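News from the Saluvgate Tenants' Association

Kitchens and damp: what we learned this winter

Dear neighbors,

Since December we have received many letters on the same subject, the damp in the kitchens. It is the most frequent complaint in our buildings on Votden Street, more than the noise and more than the elevators. I promised to write something longer on it, so please have patience with me.

The damp comes mostly from our own daily life. We cook, we boil water for tea, we dry the clothes inside when it is cold. All this water goes into the air and then it looks for the coldest place, which in our flats is the outer corner. If a cupboard stands tight against this wall, the air cannot move and the black spots come after a few weeks.

The company Ceklow, which inspected 69 flats for us, gave simple advice. Open the window wide for ten minutes, two times a day, and close it again. A window that stands a little open the whole day makes the wall cold and helps very little. Put a lid on the pot. Leave a space of a hand between the furniture and the outer wall. Also please do not cover the vent above the stove – I know it is drafty, I have the same one.

For the spots that are already there, the paint shop Hakim gives our members a discount on the anti-mold primer until the end of summer. Show your membership card at the desk. The wall must be fully dry before you paint, otherwise the spots return under the new color and you have paid for nothing.
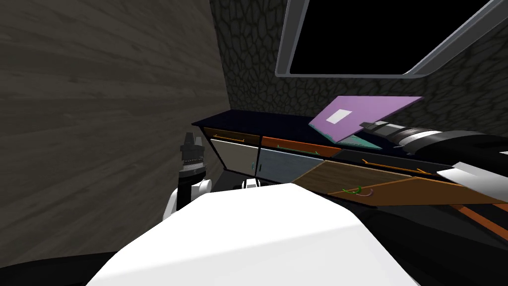
We also asked the owner to replace the old kitchen fans in stairs B and C. The offer we received is 1,230 for each stair, with the work included. The owner has not answered yet, and we will write again on May 27, 2024. If you wish to sign the letter, it lies in the laundry room of stair B.

One more request. When you report damp, please write the flat number and which wall it is. Last time we had several letters with only "the kitchen", and it took long to find the right doors.

With friendly greetings,
The editor of this newsletter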